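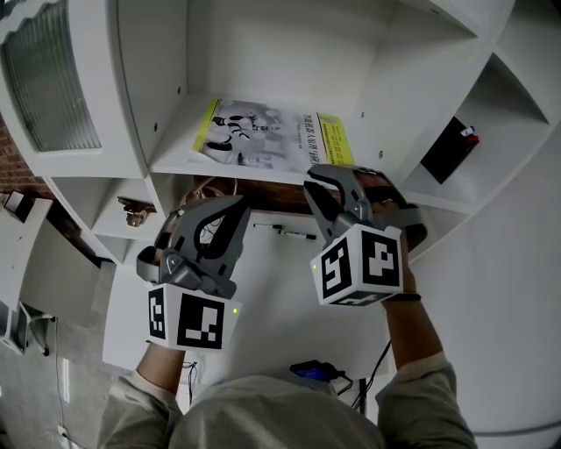
手持ち式グリッパの保守で最も時間を取られるのは、指でもモーターでもなく、マーカーブロックの再固定である。アネヴォルム(Anevholm)にあるリカリ(Likari)の収録室では、左右一対のグリッパを一組として管理し、組単位で点検票を切る。白い立方体のブロックは指の下に付き、見えている各面に黒い正方形のパターンが印刷されている。棚に向けて両腕を上げた姿勢では、右手側ブロックの底面のパターンまで露出する。机上作業では気にならない底面の汚れや浮きが、棚作業に移った途端に姿勢推定の誤差として現れるのはこのためだ。緑の表示灯は左右のブロックの向かい合う側面で点灯しており、作業者は首を振らずに両方を視野に入れられる。

保守を担当するライネ・クースク(Laine Kuusk)の手順書は、前任のプリモ・ズッカロ(Primo Zuccaro)が書いた初版を引き継いだもので、A4判で20ページある。うち半分近くがブロックの着脱と原点合わせに割かれている。

## 固定と原点

ブロックは二本のねじと位置決めピンでハンドル側の台座に固定する。締め付けはトルクドライバーで行い、仮締め、ピンの着座確認、本締めの順を守る。本締めを先にすると、台座がわずかに傾いたまま固定されることがある。目視では判別できない。隙間ゲージを四辺に当て、一辺でも入れば外してやり直す。

原点合わせには専用の治具を使う。グリッパを治具に載せ、指を全閉にした状態でブロック各面の姿勢を読み取り、指先中心までの変換行列を求める。一回の読み取りは76フレームで、面ごとの残差が規定値を超えた場合はその面を清掃して再取得する。清掃は乾いた不織布だけで行う。アルコールは印刷面に艶を生じさせ、照明の反射で角の検出が不安定になるため、手順書の第3版から禁止となった。

左右の変換行列は互換性がない。ハンドルの成形品に個体差があり、同じ図面から作った部品でも取り付け面の角度が揃わない。クースクは個体ごとに番号を刻印し、行列のファイル名と一致させている。刻印前は口頭の申し送りに頼っており、左右を入れ替えたまま半日分の収録を行った例が台帳に残る。データは行列を差し替えて再計算できたが、指の開閉量は校正が別系統で、そちらは使えなかった。

## 指の交換

指は湾曲した爪状で、左右とも二本を一対として交換する。片方だけを新品にすると、閉じたときの接触点が中心からずれる。交換の目安は開閉回数で定めており、この収録室では3165回を上限とした。根拠は強度計算ではない。昨年7月までの交換記録を並べ、先端の摩耗が把持の滑りとして報告され始めた回数から、余裕を差し引いた値である。

機構設計のカジミール・イェリーネク(Kazimír Jelínek)は、この上限を保守的すぎると見ている。

「先端だけを見ればまだ使える。ただ、根元の軸受けを開ける機会がほかにないので、回数は変えていない」

軸受けの点検では、指を外した状態で軸を指先で回し、引っ掛かりの有無を確かめる。粉が出ていれば洗浄ではなく交換とする。グリスは極少量を綿棒で塗る。余分なグリスは開閉のたびに外へ押し出され、顎の内側に回って紙や布の試料を汚す。

全開と全閉の端点は、指を交換するたびに取り直す。開いた位置で三回、閉じた位置で三回読み、最大と最小の差を記録する。差が大きい場合に最初に疑うのはエンコーダではなく、リンクの止めねじである。

## 棚作業の点検項目

テデスコ(Tedesco)と呼ばれる収録課題では、棚から冊子や小箱を取り出し、別の段に移す。机上の課題と比べ、保守の側から見て異なる点は三つある。

第一に、ハンドルの保持角が大きい。腕を上げると手首にかかるモーメントが増え、作業者は無意識に握り込む。ストラップの締め代が不足していると、この握り込みでハンドルが掌の中で回り、引き金の位置がずれる。点検票にはストラップの締め代を記入する欄があり、作業者が交代するたびに更新する。

第二に、背板と側板が近い。奥の物に指を届かせようとすると、ブロックの角が側板に触れる。衝突は軽くても、角の印刷が欠ければ検出に影響する。欠けは拡大鏡で確認し、パターンの枠線に達していればブロックごと交換する。補修塗料は使わない。

第三に、照明の条件が段ごとに変わる。上段の棚板は下の段に影を落とし、底面のパターンの明暗差が小さくなる。収録を統括するトマス・ロウレイロ(Tomás Loureiro)は、露光時間を課題ごとに固定し、作業中の自動調整を切っている。露光を変更したときは原点合わせも取り直す。

## 配線と記録

ケーブルの被覆は、屈曲部を中心に週に一度、全長を触診する。コネクタの抜き差しは電源を落としてから行い、差し込んだ後に軽く引いてロックを確かめる。通信の途切れが報告された場合は、まず既知の良品ケーブルに替え、症状が再現するかを見る。同時に二箇所を変えない。

収録データの側から異常が見つかることもある。解析を受け持つニマル・プラマニク(Nimal Pramanik)は、コルビー(Collby)という内製の照合ツールで、左右の軌跡に含まれる欠測区間を組ごとに集計している。直近の集計では、683本の軌跡のうち欠測が基準を超えたものは特定の一組に偏っていた。該当する組を分解すると、台座の位置決めピンが摩耗しており、ブロックを手で揺するとわずかに動いた。ピンを交換し、原点を取り直した上で現場に戻している。

ピンの摩耗はそれまで点検項目になかった。次の改訂では、隙間ゲージの確認に続けて、ブロックを二方向に押して動きの有無を見る工程が加わる。所要時間は一組あたり一分に満たない。予備のピンは左右共通で、保管箱には組番号を付けずに入れてある。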